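Dec 5, 2021 — Plollerberg cell, two-arm table

Came in to a note from Ursina taped to my monitor: "left one is late again." She meant the left gripper. Yesterday afternoon it started closing a beat after the right one, and by the end of her run it had dropped two pieces of foam. Foam I can live with, but we're moving on to glass, so today was for the gripper and not for anything fun.

First guess was the cable. The strap up near the top of the left arm had slid down since I last looked, and with the elbow folded the cable was pulling tight. I moved it back up, gave it a bit more slack, and ran the Flunby warm-up routine with the speed at 23 percent so I could watch the loop. Looks much happier! Still late, though.

Second guess (should have been the first) was the fingers. Took them off and found grit in the slide, the gray stuff we get whenever the Sterkum people sand next door. Wiped it all out, put on a very thin smear of the light grease, NOT the brown tub, and worked it in by hand till it stopped feeling crunchy. Put the fingers back with the pointed ends matched up and ran 200 open/close cycles. The first few were sticky, then it settled and stayed settled. Severin came by around cycle 172 to ask if I was going to lunch and I lost my place in the log, so there's a gap there — it's only the typing, the run didn't stop.

Things I did while the covers were off anyway:

- snugged up the finger screws on the right gripper too (one was a quarter turn loose)
- saved the old offsets under "kazmi_old" before touching them
- re-zeroed both arms, left first
- wiped the tabletop, which makes a bigger difference to the cameras than I'd like

Re-zero was fine on the right. On the left it complained once about joint four and then took it on the second try. I don't love that. It did the same thing in April and we let it go, and then it was quiet for months, so maybe it's just cold in the mornings. Writing it down so we can't say we didn't know.

Grip force is now capped at 95 on both sides (that's the raw number in the Kazmi settings page, don't go reading it as newtons). Ursina wants it lower for the vase and she may be right, but I'd like one slow approach at this value before we change two things at once. The left arm goes in from above and stops short, fingers beside the vase, and we look at it from both sides before anyone lets it close. Greens stay in, they're part of the task, and it's the thin blades over the rim that confuse the depth reading.

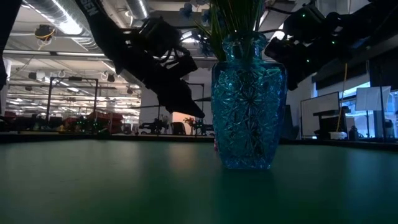
## Still to do

- Ask Severin where the spare strap is, this one is getting tired
- Log joint four every morning for a while, with the room temperature
- Slow approach again with the force turned down, Ursina on the stop button
- Order more of the light grease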